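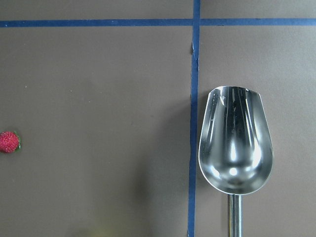
Blue masking tape, two strips crossing.

Engelhardt Hall craft market: stallholder FAQ
Last updated Jan 29, 2020

How much is a pitch?
£30 for the day, £8 extra if you need power. Pay when you book please, not on the morning.

How big?
One table and two chairs. Bring your own cloth. Rails ok if they fit inside your pitch.

Can I pick my spot?
Sorry no. You can ask to be near a friend, put it on the form.

When can I set up?
Doors 7.30, all cars out of the yard by 9. Erkden Road is permit only so dont leave it there, use the Butent car park.

Do I need insurance?
Yes. Public liability, copy by email before the day.

Can I sell food?
Jams, cakes, sweets fine with labels. Hot food no, the kitchen does that.

Can I put things on the walls?
No pins, no nails. Masking tape only and take it off when you go.

What if I cancel?
Full refund up to two weeks before. After that only if we can fill teh pitch.

Is there a waiting list?
For October yes, 65 names on it already. Spring still has space.

Is the Femness market the same people?
No, seperate. We can't help with bookings there.

Card machines?
Bring your own, wifi is patchy at the back.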